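3 min read

2020-05-16

Up before six, couldn't sleep, budget going round in my head again. Made tea, let it go cold, made another. Wrote the whole lot out on the back of the gas bill and it looks worse in pen.

So. Where we are. The Tuter quote came back at 3483 for the arm refurb plus the controller, delivery not in. Vivek says take it. Vivek always says take it. I said what about the grippers and he said they come with a pair, and I said yes but what about spares, and then his line dropped and he didn't ring back till after lunch. Spares are what killed us in February. One cracked finger and eight days sat waiting on a parcel.

Dradell do a set of fingers for 63. Pads seperate. Want to order four sets. Will probably order two.

Ankit rang while I was still on the stairs. He wants the suction head. He has wanted the suction head since we started this and he may be right, which is annoying. Cards are flat and thin and fingers are a daft way to pick up something flat and thin, that's his whole argument. My argument is that suction means a pump, and a pump means noise and hose and another box on the bench, and Mokoena want 550 for the one he likes. 550! For the small one. He sent me the page twice in case I missed it.

Told him fingers first, on the cards in the clear tray, then we talk. He went quiet, then said fine in the voice that means not fine.

Spent most of the morning on the tray then. Used the gripper camera so I could send him something to look at instead of arguing on the phone.
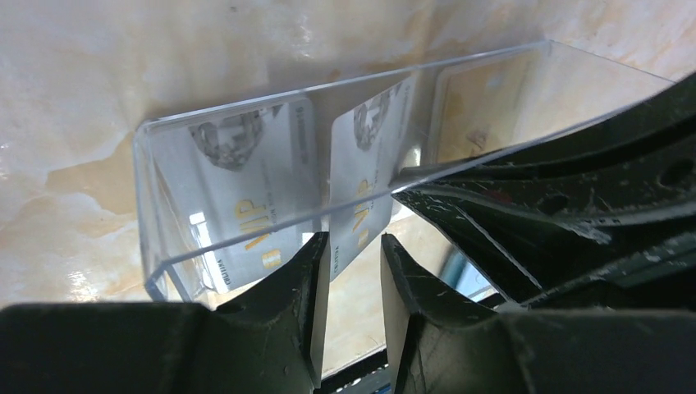
Cards in the clear tray, gripper view. Sent to Ankit and Vivek.

Things it made me think about, in no order.

Glare. Clear plastic on a shiny top, bright patches all over the place, on the cards too. Either we buy a matt tray or we buy a lamp with a diffuser, and the tray is cheaper. 20 for a grey one from Merkis, I think, need to check if that's with postage. Put it on the list. Could just put a tea towel under it for now.

Tilted cards. The one in the middle is propped up at an angle and from the camera it's hardly a card at all, just a skinny slanted thing. The big one on the left is nearly flat and you can read VIP off it no bother. So do we pay for something to hold them all flat, or pay for software that copes? Vivek will say software, he'd be the one writing it and he'd bill it. Ankit will say suction. I say a bit of bent plastic with slots in, and I could cut that myself if I found the good saw.

Walls. Tray walls are in the way of the fingers if you come in low. Shallower tray? Ask Merkis if they do one. Or longer fingers, but then longer fingers flex, and we're back to Dradell and the 63.

Rang Vivek back at four. He'd opened the picture on his phone and said get the matt tray, first thing out of his mouth, so that's one thing settled anyway. Then he said if we took the service plan with Tuter they'd knock something off. How much something? He didn't know. Is the plan yearly? Didn't know. I said find out and write it down, please, in an email, with numbers in. He laughed. I wasn't really joking.

Did the sums again after dinner. Arm and controller yes. Two sets of fingers yes. Tray yes. Suction head no, not until autumn, unless the second instalment comes in early, and it never has. That leaves a bit over for cables and whatever I've forgotten, and I have definately forgotten something. Insurance. That's it. Insurance. Bugger. Need to ring them and ask if a second hand arm counts as new equipment or goes under the old policy.

Haven't told Ankit about autumn. Will do it tomorrow, by message, coward's way. Might offer to hire the pump for a week so he can have his try. Does anyone hire them? Look that up before I promise it.

Also: measure the bench. Tuter's base plate is wider than ours and I've been going off memory. Also bins. Also ring Mum, she left a message about the fence and I never called.

Eyes gone funny from the screen. Bed. Quote runs out at the end of the month so no need to sign anything tonight.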